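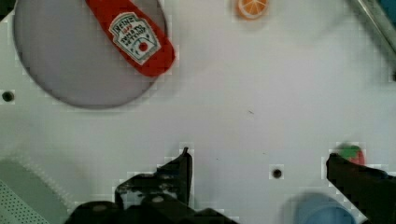 A ketchup bottle on a gray plate, with an orange slice and a toy strawberry.

In Defense of Ketchup on the Table

My aunt kept her ketchup in a small glass dish with a spoon in it. The bottle stayed in the kitchen cupboard, behind the flour, and if you were a child at her table and wanted more you had to ask for the dish, and the dish would come down the line from hand to hand, past my uncle, past both cousins, past whichever neighbor had dropped in, all of them noticing how much you'd already had. I loved my aunt dearly and I still think of her whenever I peel a potato. But on the matter of the bottle I believe she was wrong, and I have had a good many years of suppers to think it over.

I bring it up now for a silly reason. We had people over last month, and I was laying the table in my usual slow way, wandering back and forth with one thing at a time, when my friend Ketsara Suksawat picked up the ketchup and asked, very kindly, whether I had a little bowl for it. She was trying to help. I said no, leave it, it's fine where it is, and then I heard how sharp I sounded and had to apologize over the salad. We've been friends for 26 years, so it blew over before the bread was cut. Still, I kept turning it over while I did the dishes, and I've been turning it over ever since.

I think a table ought to look like somebody is about to eat at it. There is a kind of table I see more and more, in magazines and in the homes of people I like very much, where everything has been poured out of whatever it came in. The mustard is in a ramekin. The salt is in a pinch bowl, the milk is in a pitcher, and the butter has been scooped into a shape. It's pretty, I'll grant that, and I have sat at such tables and enjoyed myself thoroughly. But I notice that I eat a little less at them, and ask for a little less, and I notice that the children (if there are any children) sit on their hands.

A bottle says help yourself. Everyone knows how it works, from the four-year-old to the great-grandfather. Nobody has to wonder if that red stuff is ketchup or some relish with chilies in it, which happened to poor Lertchai Bunnag at a lunch in Nitmont, and he is a man who really does not care for chilies. The label tells you. I've known that keystone shape on the Heinz label since before I could read the words inside it, and I suspect plenty of people could say the same. It was one of the first things I ever recognized at a table, along with the cornflakes and my own cup.

And then there is the matter of play food, which I know is a separate subject, but in my house the two have always run together. When my grandchildren come to stay, the toy fruit migrates. It lives in a basket in the front room and it doesn't stay there for ten minutes. I'll find an orange slice by the bread board and a strawberry next to somebody's plate, and I've learned to leave them alone, since they have generally been served to me and it would be rude to clear them before I've pretended to take a bite. My son-in-law, Lino Martinelli, likes a clean table, and he used to gather them all up before supper. The younger one would cry. Now he eats his strawberry like the rest of us and says it's very fresh.

What struck me, watching all this, is that small children don't separate real kitchen things from pretend ones nearly as firmly as we do. A plate is a plate. They'll put a wooden egg on it, or a piece of toast, or the ketchup itself, lying down, as if that were the main course. I have been served the ketchup bottle on a plate more than once and told to be careful, it's hot. If I'd kept it behind the flour, as my aunt did, they would never have had the chance. They learn a table by handling what's on it, and they can't handle what has been put away for the sake of looking nice.

I should be fair to the other side, because Ketsara has read a draft of this and has opinions. She says a bottle gets sticky around the cap, and she's right, and I do wipe mine, though maybe not as often as she'd like. She says a bowl slows people down and that slowing down is good manners. I'm less sure about that one. She also says that when she lived in Mevbridge her landlady put out the bottles, the jars, the bread bag and the cereal box, every meal, until there was no room for an elbow, and that a person can go too far in my direction as well. I'll give her that whole point. I don't want the bread bag out either.

So I suppose what I'm asking for is modest. Put the good plates out if you have them, and fold the napkins if you like folding napkins (I do, I find it restful). Light a candle. But let the ketchup come to the table in its own clothes, and let it sit where the shortest person can reach it. If a plastic orange turns up beside the gravy, let it stay through dessert.

My aunt's little glass dish came to me in the end, by the way. It has a chip in the foot and I keep my rings in it when I'm making pastry. Ketsara is coming for supper again next week, and I've told her she may bring any bowl she likes, as long as there's something in it we can eat.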